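The Fold-As-You-Go Table

Kusau Neighborhood Newsletter, 8 Aug 2024

By now most of you know that the clothing swap at Pristow Hall is coming back, and that we're taking in bags all through the month. What you may not know (I certainly didn't, my first year) is how much of a swap comes down to folding. We took in more than 600 pieces last time, and I think I personally refolded half of them, some of them twice, with a cup of coffee going cold beside me and Wellington Barros telling me stories from his years at the Vass department store. He worked in men's shirts for 12 years and he still can't walk past a crooked collar.

It was Wellington who talked us into using one big table for folding and keeping it separate from the racks. Before that we folded wherever there was a bit of room, on chair seats and on the edge of the stage, and things got mixed up with what had already been sorted. With a proper table you can spread a shirt out, smooth it with the flat of your hand, and see what you've got. Tops go down one at a time, and the next one waits its turn in a heap off to the side, where it can stay as rumpled as it likes for the moment.

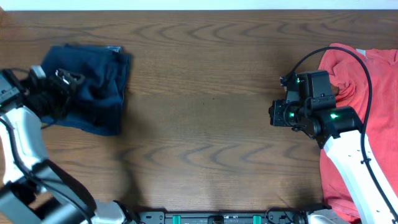

Do I need to fold my clothes before I drop them off?

Please just bring them clean and dry, in any bag you have, and we'll do the folding when we sort. If you love to fold, go right ahead, but everything gets opened up and looked over at the hall anyway.

Wellington's method for a T-shirt is the one we all use now, and I'll pass it along for anyone who'd like to practice at home. Lay the shirt face down with the collar away from you. Smooth it from the middle out to the sides. Bring one side in toward the center, turn the sleeve back on itself, then do the same with the other side so you have a long, even strip. Fold the bottom up to just under the collar and then in half once more. Flip it over and the front is facing you, neat as you please! For heavier things like sweatshirts, he leaves out that last fold, so the stack doesn't lean.

We're also asking that size labels stay in this year. If one is scratchy and you've already snipped it out, pin a scrap of paper to the neck with your best guess. Ismael Siqueira has kindly made up 300 paper tags with string for the pieces that come in without, and he'd be delighted to have most of them left over at the end.

Kids' clothes are what we always run short of, especially the school-age sizes, so do have a look in the back of those drawers. Winter coats can wait for the March swap, when we'll have the extra racks on loan from Norholm again. We have 40 of the good wide hangers to be going on with, and if you have a few spare ones at home, tuck them in with your bag and leave it on the bench inside the side door.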